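Getting the White Table Clean Again (and a Few Other Things I Do on Cleaning Day)

Posted 26 April 2022 in Kitchen & Home

We've had a white table in this house since we moved to Dunandale, and I love it, and it drives me up the wall. Everything shows! Coffee rings, crayon, that gray film you get where people rest their arms while they eat. I used to go at it with whatever spray was on sale, and then I'd wonder why it looked streaky by dinner.

So this is how I do it now. Put 2 tablespoons of white vinegar in a mixing bowl with 800 ml of warm water and one small squirt of dish soap (really small, or you'll be rinsing until bedtime). Wring your cloth out well before it touches the table. Wipe in long strokes from the far side toward you, then go over it again with a cloth dipped in plain water, then dry it with an old cotton T-shirt. The drying is the part I skipped for years and it makes the biggest difference with streaks.

Please don't use the vinegar mix on marble or any other natural stone. My sister-in-law did that to her bathroom counter and she still brings it up.

For marks that won't budge, I make a paste of baking soda and water, about as thick as toothpaste, dab it on, and leave it while I unload the dishwasher. Then I rub gently with my fingertips and wipe it off. Crayon comes up this way, and so does turmeric if you catch it the same day. Ballpoint pen is another story. I use rubbing alcohol on a cotton ball for that, and I try it on the underside first in case the finish doesn't like it.
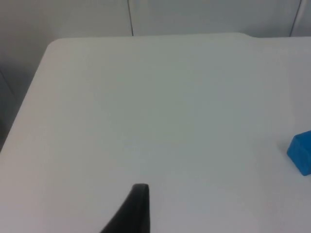

A plain white top with a toy block over by the right edge.

Speaking of toys, the plastic ones get washed on the same day. I put them in a mesh laundry bag, tie it shut, and swish the whole thing around in a sink of warm soapy water. Rinse, shake, hang the bag over the faucet. Wooden ones should never be soaked, so those get a damp cloth and then a spot by the window until they're dry. Anything with batteries I do by hand with a barely damp rag.

A few odds and ends while I'm at it:

Microfiber cloths hate fabric softener. Wash them by themselves at 40 degrees (that's Celsius, my washer is a European one) and let them air dry. Mine came in a big pack from the discount place in Sturkbridge and they're still going strong.

If your table wobbles, check the screws before you start folding up cardboard. I tightened ours last July after months of putting up with it, and it took less time than finding the screwdriver.

Sticky residue from price labels comes off with cooking oil. Rub in a drop, leave it a bit, scrape with an old plastic card, then wash with soap so you don't end up with a greasy patch.

Felt pads under the chair legs wear out faster than you'd think, especially with kids scooting around. Vacuum them when you do the floor and replace them when they go flat.

Next time I want to tackle the oven door, including the gap between the glass panes where crumbs somehow get in. If you've got a trick for that one, leave it in the comments!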